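Desktop mic stand clips - which kind for fat handhelds? and how do you set up the table
Community help > Home audio and karaoke
Posted in February - 244 views - 2 replies

Prasulow
Ok quick one, packing for a party and need to order tonight. I have a handful of handheld mics, different colors, bodies are all a bit different thickness. Want them on little desktop stands along one table so people grab one and put it back. Right now they just roll around and the small one went on the floor twice already.

Problem is the clips. Seems like there's the squeeze kind like a giant clothespin, the plain open fork kind, and then the rubber band basket things. Do I need all one type? Does the squeeze kind hold a thin mic? And round base or tripod legs, table is only 2 feet deep. Budget is not huge. Also any tips on laying it out so it doesn't look like a yard sale. Thanks!!

Su
Ran a karaoke corner at a community hall for years so, fast version.

Squeeze clips (spring clamp) are the ones to get if your mics are different sizes. Two wide jaws, pinch the handles, they open, stick the mic in, let go. Fits fat bodies and most thin ones. Thin ones can slide - one wrap of electrical tape on the mic body fixes it. Old clips get scuffed and dusty, doesnt matter, wipe the inside of the jaws with a damp cloth or they get slick. Check the pivot. If the rivet wobbles the clip will droop with a heavy mic in it, toss it.

Round weighted base beats tripod on a shallow table imo. Tripod legs spread out and catch on sleeves and cables, and if you do use one, point a leg the same way the mic leans or over it goes.

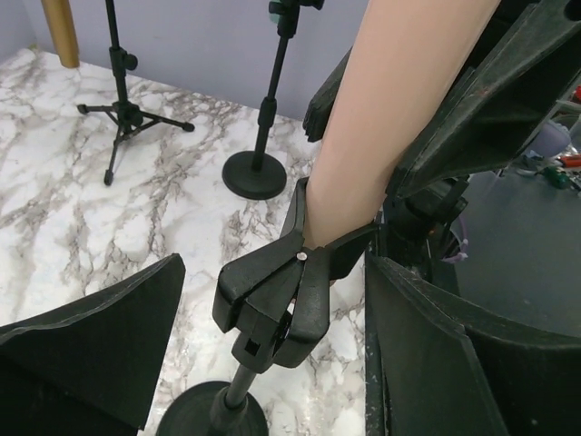

Setting up the table

Stands first, mics second. Everybody does it backwards and then there's no room.

1. Wipe the table. Stone or fake stone tops are slippery when theres any dust, bases skate.
2. Tallest stand goes at the back corner. Short ones in front of it, where people reach.
3. Lay the mics flat in a row behind the short stands, heads all the same way. Leave a hand width between.
4. Now clip them in one at a time. Hold the base down with your other hand, specially with a stiff clip.
5. Tug each one. If the whole stand lifts, clip's good.

Colors: spread them out so two similar ones aren't side by side, people remember "I had the pink one" and thats how you get your mic back. Works way better than number stickers.

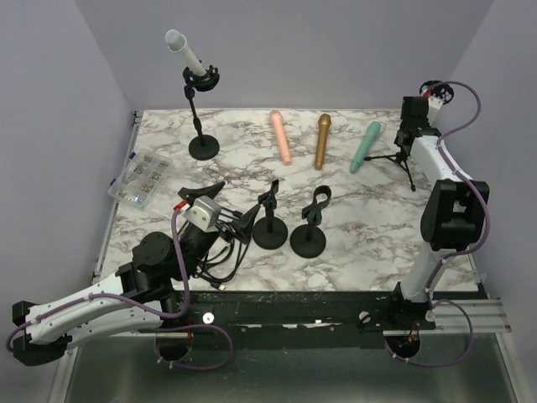
Shock mounts you can skip unless one of your mics is the kind that stays put on its stand for recording. They're for stopping table thumps, not for grab and go. A handheld in one of those is a pain to get out with a drink in your other hand.

Forks are ok too btw. Quickest to grab from. But they only fit what they fit, so measure the body where the clip will sit before you order. Mixed is fine, nobody at the party cares.

Thread size on top of the post is the other gotcha. Clips and stands don't always match, there's an adapter ring that costs next to nothing. Get a couple extra, they vanish.

Bolitz
^ agree mostly. I'd still go tripod if you have to carry them, the weighted ones are heavy in a bag. I had 11 of them in one tote once, handle ripped right off in the parking lot.

Dont leave mics squeezed in a tight clip for months, the paint can mark. Mine has a ring on it now.

Prasulow
Thx both. Ordering squeeze clips and round bases, and tape. Will measure the skinny one when I get home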